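Workshop notebook – Ormsby waterside path
Wed 12 June

Rain all morning, so I took the long coat and walked the fence side of the path, which I had been meaning to do ever since Corey Bright asked me how much timber we ought to put aside for it. It was a gray, soft sort of day with no edges to it, and I rather enjoyed myself, wet socks and all.
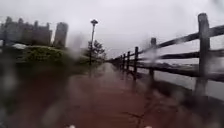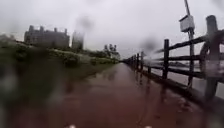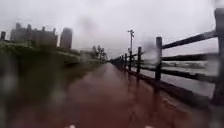 The Ormsby path in the rain, fence on the right-hand side.

First, the paving. I like this red-brown surface much better wet than dry – it goes a lovely deep maroon close up and then turns silver farther along where the sky gets into it. The water sits on it longer than I would like, though. In the second picture there is a stretch of standing water in the middle distance, and I want to go back with the long level and find out how much fall we really have. There is also a thin dark crack on the right in the first one, branching a little. I would like Braulio Ochoa to take a look before November, when the frosts get going and small cracks stop being small.

Now the fence. The timber is very dark and weathered and I am fond of it, so I may not be the fairest judge. My feeling is that we should keep the posts wherever they will stand a good hard push and only replace what fails. Corey leans toward doing the whole run in one go, and he does have a point about getting the crew out there once and being done with it. The budget line is 3,000 and Hullora's quote for rails alone came in at 1,756, so there is some room, but a whole new fence it will not buy.

Still to do:
Push-test every post and chalk the loose ones (needs two people, one to write)
Probe the post bases on the path side, where the runoff goes
Ask Hullora if the quote includes fixings
Find the long level – last seen in the Pluvemness van

I stood looking over the rail at the water for a good while before heading back. Far shore just a dark line. Coat is on the hook by the stove, please leave it there till it's dry.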